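**Juli, 16:30, Kompostversuch Becherpappe**

Charge Juron angesetzt, 500 g Schnipsel auf 6 Liter Reifkompost. Feuchte zu hoch, nochmal Strohmehl untergemischt. Vastach-Pappe riecht nach 30 Tagen immer noch nach nix, Fasern fest, Beschichtung löst sich nur am Rand. Deckel kommen extra, nicht mit in die Miete!!

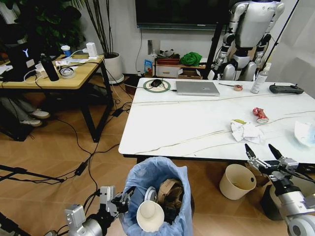 Aus Tivbridge kam dazu der Einwand, die Schnipsel seien zu gross, unter Siebgrösse 6 laufe es dort deutlich schneller, und Strohmehl verfälsche die Atmungswerte.

Stimmt evtl. Morgen zweite Reihe ohne Stroh, feiner geschnitten. Sieb von Brophy suchen, liegt warscheinlich im Keller. pH nachtragen.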